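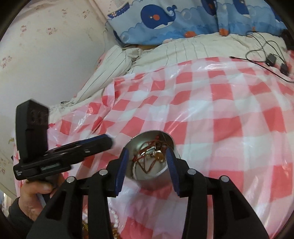 Vlad wrote back within the hour that I should stop pulling on the knot, because a cord that is pulled only closes tighter, and asked if the cord is waxed or plain.

Category: Jewelry Care > Cords and Stringing > Tangled
Ticket 2385
Posted 1/22/26 by Soudabeh Ghaffari

I answered that I do not know if it is waxed. It is the dark red cord from the Lerano set, and it went into the round steel cup together with the other pieces when we moved the things out of the drawer. Now it has small hard knots in it. I would like to wear it in February, so I prefer not to cut it.

What I tried until now:

Step 1. Spread a plastic tablecloth with checks over the bed, so that no bead is lost in the blankets. This part I can recommend.

Step 2. Baby powder on the biggest knot, then a blunt needle. After 9 minutes one loop was more open — the others the same.

Step 3. A drop of cooking oil. I stopped this, as I was afraid for the color of the cord.

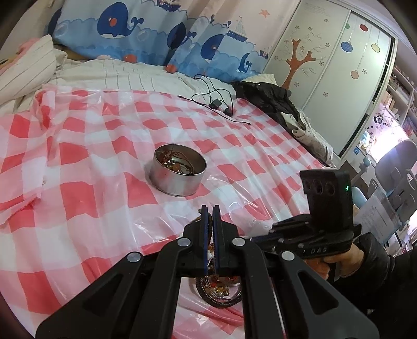
Step 4. Sort by kind before any more work on knots. The gold chains should be separate from the cords, and the amber beads should not rub on metal. I had mixed everything, and I think this was my real mistake. A braided cord holds on to every small hook and clasp it meets.

Reply from Vlad, second message: use two needles and work from the outside of the knot, never from the middle. If it is still closed after that, the Gustine shop in Brurondale will restring it, but they need the beads in the right order.

I did the two needles this evening. Two knots are open. The third one is very small and near the clasp, and I will leave it for tomorrow with better light.

Status: open, waiting for customer

Recent tickets
1320 — Pearl string has become too long
Clasp does not close after cleaning
Silver chain turned dark in the box
How to store amber beads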